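The Prondotham library district will decide this September how to furnish the ground floor of its new Samora branch. The plan under review calls for single-seat study pods, a row of lounge chairs along the north windows, and a café counter with stools. It does not call for a table at which more than two people can sit. This essay argues that the plan should be changed, and that public buildings in general have been too quick to give up the ordinary shared table.

## How the table went missing

Most readers over a certain age will remember the reading rooms of older branches, with their long tables and hard chairs. Few would describe them as comfortable. The lighting was uneven, the chairs scraped, and a person who wished to spread out a newspaper had to bargain silently with a neighbor for the space. When those branches were refitted, the long tables were among the first items to go. Some were sold, and others went into storage at the Saengthong depot, where 17 of them remain, stacked on their sides under plastic sheeting.

The reasons given at the time were sensible ones. Patrons had begun to bring their own computers and wanted power outlets within reach. Staff reported regular complaints about noise and about people who occupied six places with one set of papers. Furniture suppliers offered individual units that came wired, screened, and ready to install. Each refit was judged on its own merits, and each one looked like an improvement in the drawings.

The total effect was never put to anyone as a question. A resident of the district who wishes to sit at a table with three other people, indoors, without buying anything and without booking in advance, now has very few places to go. The meeting rooms at the older branches can be reserved, but only by registered groups, and only in blocks that begin on the hour. The café counters are pleasant, though they face a wall.

## What the survey said

The district invited comments on the Samora plan and received 433 written replies. They have been published in full, and they repay reading. Many deal with parking. A good number deal with the restrooms, and one runs to four pages on the subject of carpet. Running through the whole set, however, is a request that the summary report placed under "other furniture matters": somewhere to sit together.

The people making this request do not form a single group, and that may be why the summary missed them. There are parents who want to help two children with homework at the same time. There are adults learning English who practice in pairs or fours and have been meeting at a bus shelter. One reply comes from a man who repairs clocks and would like to show his grandson how a movement comes apart. Another comes from a group of seniors who play a tile game and have been asked to leave two coffee shops for staying too long over one pot of tea.

None of these people used the phrase "collaborative workspace," and none asked for a whiteboard. They asked for a flat surface with chairs on more than one side.

Nazanin Dehghan, who managed the Prondotham reading room for many years before her retirement, made the point more sharply in her own submission. A pod, she wrote, tells a visitor that he is expected to be alone. She recalled that newcomers to the town used to take a place at the end of the long table, say nothing for several weeks, and then one morning ask the person opposite for the sports section. She made no claim that lasting friendships came of it. She thought the exchange worth having for its own sake, and so does this writer.

## The objections

Three objections deserve a proper answer.

The first is noise. It is true that people who sit together talk, and that other people come to a library for quiet. The answer is a matter of floor planning. The Samora building has two stories, and the upper one is already set aside for silent study. The ground floor will hold the children's shelves, the returns desk, the printers, and the café. It will be a noisy floor under any plan. A table placed between the printers and the children's shelves will take nothing from anyone's peace.

The second is misuse. Staff are understandably wary of furniture that invites people to settle in for the day with bags and bedding, or to leave behind the remains of a meal. This objection should be stated plainly, as it usually is not, and answered plainly too. The district has rules on conduct, and they apply at a pod as much as at a table. A person who needs somewhere warm to sit will find a seat in the building whatever shape the seats are. To remove tables from everyone in order to discourage a few is a poor bargain, and an unkind one.

The third is cost, and it is the weakest of the three. The supplier Dremer has quoted a price for each wired pod that would pay a joiner to sand, brace, and refinish several of the tables now held at Saengthong. Those tables already belong to the public. Floor outlets would add something to the bill, but the electrical drawings show a conduit passing under the very spot where a long table would stand. Wakana Ueda, the architect of the original Prondotham interior, has said that the old tables were built to be repaired, with legs that unbolt and tops that can be turned over. It would be a pity to learn that for certain only after they had been scrapped.

A fourth objection is heard less often in public – that a plain table looks old-fashioned in a new building, and that donors like to see something modern. There is little to be said against a preference of that kind except that donors do not have to do their homework there.

## What a table asks of people

Something should be said about manners. Sharing a table is a mild inconvenience. It requires a person to keep his elbows in, to look up when someone approaches, and to move a coat from a chair. These are small duties, and they are learned mainly by doing them. A child who has always had a screened desk to himself has had little occasion to learn them, and an adult who works alone at home may find that he has lost the habit.

Public institutions are sometimes told that their task is to give each visitor exactly what that visitor came for, with as little friction as possible. For some services this is right. A tax form should be easy to find, and a renewal should take seconds. A room is a different sort of service. Its value depends partly on who else is in it and on whether the visitor can tell that they are there. The pods in the Samora plan have side panels that rise above head height when seated. From inside one, the library is a beige surface and a lamp.

There is also the matter of things that need room. A great deal of ordinary life still takes place on a flat surface larger than a laptop. Maps need one, and so do sewing patterns, seed catalogs, jigsaw puzzles, family photographs, and the paperwork of a probate case. People set an object down, stand back from it, reach across, and push it over to someone else for a second view. At home, many residents of the newer apartments have no table at all beyond a shelf that folds down from the wall. For them the public table would be the only large one they have the use of, and the case for it is correspondingly stronger.

A table also serves people at very different hours. Before school it may hold breakfast readers, and by the middle of the day the tile players. It needs no conversion between one use and the next, and no staff member has to unlock it.

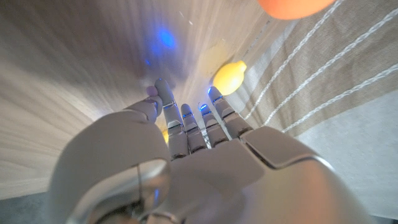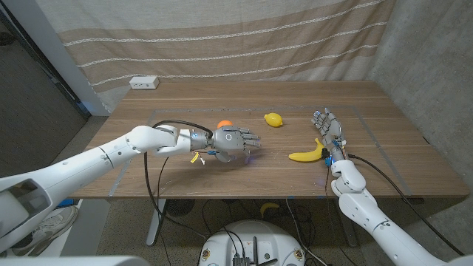
## What the district should do

The changes proposed are modest. The ground floor plan should be amended to include two long tables from the Saengthong store, refinished and fitted with outlets at one end only, so that the other end stays free for work that needs no power. They should have chairs on both sides. Neither table should be bookable. If a sign is thought necessary, it should say that the seats are open to all and that patrons are asked to make room for one another.

The number of pods could be reduced to match, or they could be moved upstairs, where people who want to be undisturbed will already be sitting. The lounge chairs may stay. They appear to have no opponents.

The plan should also provide for a review after the first winter. Staff should be asked for their views in writing, including the evening staff, who were left out of the last two consultations. If the tables have caused trouble, they can be unbolted and taken back to storage in an afternoon. The pods, once wired and fixed to the floor, will be a good deal harder to remove.

The session at which the plan is to be discussed has been given 15 minutes on the agenda, after the item on parking. Residents who hold a view on the matter are entitled to speak, and are advised to put their names down with the clerk beforehand.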